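Fallorix Users Board > Arms and Grippers > Maintenance
Thread: Gripper drops out of square after a long run, printed body, two extrusion stubs

kulsoom_h
Posted Sunday, 7:12 am

Cell 7, one arm, printed parallel gripper with triangular fingers. The part shifts sideways on close, always toward the same side. I get a clean grip first thing in the morning and a skewed one by early afternoon. The controller logs no fault and the motor current on close looks the same all day. 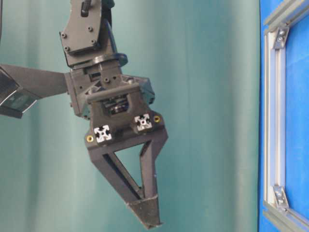 Gripper on cell 7, parked, nothing gripped.

Done so far:
Re-homed the gripper axis. No change.
Re-ran the tool center point routine. Good for an hour, then off again.
Swapped the finger pads left to right. The skew stays on the same side, so I have stopped blaming the pads.

Body is the Gorusia print, second revision. What would you check next?

n_warraich
Posted Sunday, 7:40 am

Check the collar under the wrist before you touch the gripper. If the flange screws have relaxed, the whole gripper rotates a little under side load and every TCP you teach is only good until the next hard contact. Put a witness mark across the collar and the gripper body with a paint pen, run a shift, look at the mark. It costs you nothing and it splits the problem in half.

Also look at the cover plate on the upper link. Four small screws. Ours backed out on one cell and the plate buzzed, which sent us looking for a bearing fault that did not exist.

tanoli_s
Posted Sunday, 8:05 am

I disagree with starting at the collar. A rotated collar doesn't recover overnight and she says it is clean first thing. Something that comes and goes with the time of day is thermal. On the Gorusia body the motor sits in a pocket with plastic on most sides. The plastic warms, the screws into the plastic lose preload, and the extrusion stubs can creep in their seats. It cools overnight and tightens back up enough to pass your morning check.

Look at the two white end caps on the lower face. Measure from a fixed edge of the body to each cap, cold, then again after lunch.

kulsoom_h
Posted Sunday, 8:21 am

The caps are not level with each other in my photo, the left one reads lower. I took that as the angle the wrist was parked at. Will measure with the wrist square.

n_warraich
Posted Sunday, 8:30 am

It probably is the parking angle. Don't read alignment off a photo. Put the body on a height gauge or leave it alone.

And "clean first thing" could just mean she re-teaches in the morning. Kulsoom, do you?

kulsoom_h
Posted Sunday, 8:34 am

The startup macro runs a TCP check and writes the new offset. So yes, in effect. I had forgotten it writes.

n_warraich
Posted Sunday, 8:37 am

Then you have no evidence of overnight recovery. Disable the write, keep the check, log the number.

tanoli_s
Posted Sunday, 8:52 am

Fair point on the macro. I would still do the cold and warm measurement. We went through three bodies of that revision before we moved the screws into brass inserts.

jsandhu
Posted Sunday, 9:48 am

I look after four of these at Bukhari. Procedure we use for a skew complaint, in order:

1. Park the arm with the finger pointing straight down and clear of the fixture frame. Ours sits next to an extrusion frame much like yours and the finger will reach it if somebody jogs the wrong axis. Lock out.
2. Paint mark across the collar, as Naheed says.
3. Hold the finger at the wide top bar and push sideways. Then hold it at the tip and push sideways. Play at the top bar is the mounting. Play at the tip only is the finger itself flexing, and you look for a crack where a strut meets the bar.
4. Check the two brass-colored screws at the outer corners of the lower face. Snug by hand with a short driver. If one turns more than the other, write down which.
5. Clean the fingertip pad with isopropyl and a lint-free wipe. There's a light patch on yours that could be dust or wear. Wipe it and find out. A polished pad lets a part walk sideways on close and looks exactly like a skewed gripper.
6. Only now re-teach.

Step 3 catches most of ours.

kulsoom_h
Posted Sunday, 10:15 am

I did swap the pads though. If it was a polished pad the skew should have moved with it.

jsandhu
Posted Sunday, 10:22 am

Only if one pad is worse than the other. If both are worn the part goes wherever the fixture pushes it, and that's the same side every time. Swap test rules out one bad pad. It does not rule out two.

iqra.baloch
Posted Sunday, 11:03 am

Adding one on cable drag, as I see a thin dark line down the right side of the upper link in the photo. If that is a cable and it's pulling at the end of travel, it can load the wrist in one direction. Run the arm through the pick path at slow speed with the cable unclipped and held by hand, from outside the reach envelope, second person on the enable switch. If the skew goes away, reroute.

tanoli_s
Posted Sunday, 11:10 am

A cable that thin will not move the wrist. The joint is far stiffer than that.

iqra.baloch
Posted Sunday, 11:26 am

The joint, yes. A relaxed collar is a different matter, and that's the case we are discussing. I have had it on a Pamus wrist. The log showed the offset walking in one direction over 589 cycles, then it stopped once the cable had slack.

kulsoom_h
Posted Sunday, 4:47 pm

Results.

Macro write disabled before the first run. The offset does grow over the shift and it did not come back after a 90 minute stop, so I am dropping thermal as the main cause.

Paint mark at the collar: intact, no shear in the paint.

Push test: no play at the tip that isn't also at the top bar. There is play at the top bar. Right corner screw took most of a turn. Left took almost nothing.

Pads wiped. Some of the light patch came off and some did not. New pair ordered.

Cable held by hand: no difference that I could log.

n_warraich
Posted Sunday, 5:02 pm

Good. Collar is clear then, I was wrong about where to start. Do not just tighten the right screw and walk away. Take it out and look at the thread in the print. If white or powdery plastic comes out with it, the hole is stripped and it will back off again within days.

tanoli_s
Posted Sunday, 5:09 pm

Agree with all of that. Heat-set insert if the wall allows it. Ninety minutes is a short cool-down for that much plastic, by the way, so I would take one reading tomorrow before power-up with the write still off.

kulsoom_h
Posted Sunday, 5:31 pm

Screw is out. Powder on the threads. Body comes off tomorrow for inserts on both corners — I'll take the cold reading first and post the two numbers here.

jsandhu
Posted Sunday, 5:44 pm

Insert depth on that revision is limited by the pocket behind it. Measure before you heat anything. And turn the macro write back on only after the new TCP has held for a full shift.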